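Bruvport library drops late fees, adds evening hours

The Bruvport Public Library will stop charging late fees in January and stay open until 9 p.m. three nights a week, the library board decided at its last meeting.

The change covers books, magazines and audiobooks. Fees already on a card will be cleared when the new rules start, and people do not need to call or come in to have it done. Lost and damaged items still have to be paid for.

"We had families who stopped coming over a few dollars," said library director Usman Tarar. "The money we took in hardly covered the cost of mailing the notices."

An item will be marked lost once it is 55 days overdue, and the card will be blocked until the item is returned or replaced. Museum passes and board games are not part of the change and will keep their current daily charge.

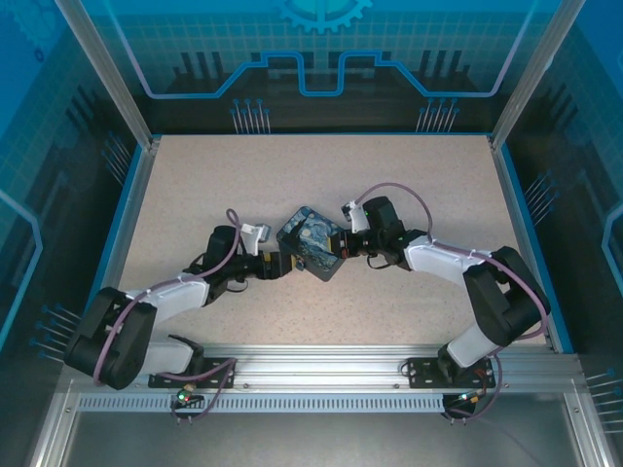
The later hours apply to the main building on Oltis Street only. The Tidon branch will keep its present schedule through the winter, though Tarar said he would like to look at it again once the parking lot there has been repaved.

Evening staffing will be paid for out of the existing budget. Two part-time positions that were left open last year will be filled, and the main desk will open at 10 a.m. instead of 9 on the days with late hours. Several residents spoke against the later opening, saying the first hour is when older patrons like to use the newspaper room. The board kept the 10 a.m. start but agreed to review it in the spring.

The board also approved new carpet for the children's area and put off a decision on the Szabó Room, the small meeting space on the second floor. Groups now book it by phone — an online form has been promised before — and 19 groups are on the waiting list for a regular slot.

Cards are free to anyone who lives or works in town. Applications are taken at either desk with a photo ID and proof of address or a recent pay stub.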